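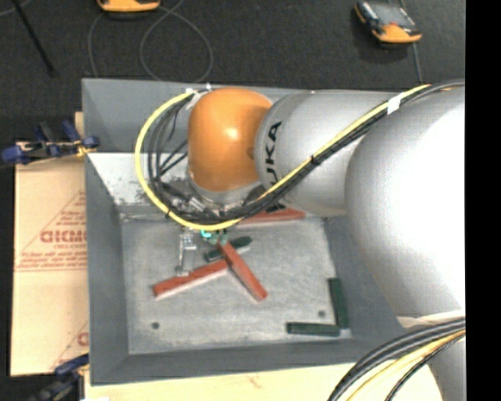 Premetti Court Tenants' Association
Minutes of the September meeting

Opened 7:05 p.m. in the ground floor lounge. Roksolana Lytvynenko in the chair, Hnat Zhuravel taking notes. Minutes of the last meeting were read and accepted with one correction: the bike room key deposit is $14, as the notice by the mailboxes already says.

1. Laundry room
Two of the dryers on the north wall are still out of order. Zuvance has been called twice and has given no date. Roksolana will write to them and copy the building manager. Residents asked for the room to stay open until 11 p.m. on work nights. Agreed on a trial through the end of next month.

2. Courtyard
The quote from Ivanyshyn for resetting the loose pavers by the east gate is $739, including removal of the old sand. A second quote was asked for and did not arrive. Motion to accept the Ivanyshyn quote, with $500 from the repair fund and the rest from general money. Carried, one against.

The herb bed was discussed. Mint has spread into the path. Hnat will dig it out and leave the roots in bags for anyone who wants them.

3. Heating
Solosus will bleed the radiators on all floors before the heat comes on. They need access to every apartment. Notices go under doors a week ahead. Anyone who can't be home should leave a key with Hnat and sign the sheet.

4. Noise
Complaint about furniture being moved late on the third floor. Roksolana has spoken to both households. No further action.

5. Fall supper
Budget set at $200. Potluck as before, with the association paying for drinks, paper plates and the rental of one long table. Sign-up sheet to go on the lounge door.

6. Other business
Request for a second recycling bin. Held over until the city replies about pickup.
The hallway light outside 2C flickers. Reported to the manager.

Closed 8:20 p.m. Next meeting in the lounge, same time.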